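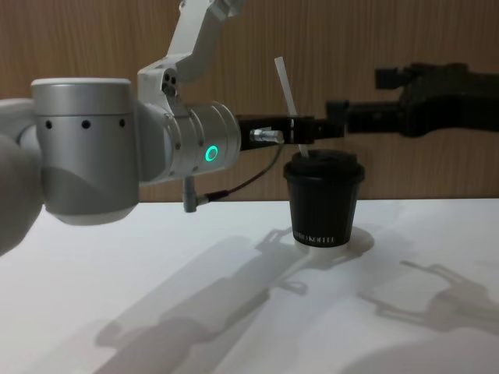
Category: Course Readings / Technology and Work

2022-09-11
By Menaka Bepari

Chapter 4. Chores and Machines

4.1 The question

A dishwasher is a machine that does a household chore. So is a washing machine, and so is the bread slicer at the back of a bakery. Each one does a single job inside a box built for that job. The person loads it, closes the door, and takes the result out at the end. When people ask whether machines can do chores yet, they usually mean something else. They mean the loading and the unloading, the wiping, the folding, and the stirring of a drink for somebody who is waiting for it.

This chapter looks at that second group of tasks. The short answer is that machines can do many of them some of the time, in places that have been arranged to suit them. The longer answer depends on what we count as doing the job, and most of the chapter is spent on that.

4.2 What a chore asks for

Take a cup of coffee with a lid on it and a stirrer standing in the opening. A person who wants to stir the coffee takes hold of the stirrer, moves it, and lets go. Most people would not call this a skill. Broken into steps for a machine, it looks longer. The machine has to find the cup, find the stirrer, and close on something thin without bending it or pushing it aside. It has to move the stirrer within a small opening. If it pushes too far to one side, a light cup will slide or tip.

A second arm helps, as a second hand does. One can hold while the other moves. It also brings a new problem, since two arms working over one cup must share a very small space and keep out of each other's way. Planning for two arms is covered in Chapter 7.

Three terms will be used from here on. A task is the whole job as the customer or householder would name it, such as "stir the coffee." A step is a part of the task that can be checked by itself, such as "grip the stirrer." A recovery is whatever is done when a step goes wrong. People recover so quickly that they seldom notice it. Machines need to be given a way to notice first.

4.3 The counter at Clarkach

In August, students on this course spent time at a coffee counter in Clarkach run by a small firm called Ovia. They watched the staff and wrote down what was done at the counter over 40 orders. Making the drink was the part they had expected to study. Much of what they wrote down turned out to be other work: moving a cup left in the wrong place, pulling apart two lids stuck together, wiping up sugar, turning a cup so the customer could reach it.

None of these jobs is on the menu board, and a machine bought to make coffee would not be sold as doing them. They still have to be done. The owner, asked what she would hand over first, chose the wiping. Her staff chose the lids.

4.4 Success rates

Suppose a machine at the Bravine test kitchen stirs a drink correctly in 32 trials out of 40. That is a success rate of 80 percent. In a laboratory report it may be a good result. At a counter it means one customer in five has to be served again, and someone must stand close by to do it.

Rates also multiply. If a task has several steps and each step can fail, the whole task succeeds less often than any one step. A task of 10 steps, each working 95 percent of the time, will finish without a fault in fewer than two-thirds of attempts. Siddiqui's rule, which we return to in section 4.6, says that a chore has been handed over only when the person who used to do it can leave the room. By that rule few chores have been handed over so far — the dishwasher is one, once it is loaded.

Before reading on, choose a chore you did today that took less than a minute. Write down its steps, and next to each one write how you would know that it had gone wrong. Keep the list. You will need it for the exercises at the end of section 4.5.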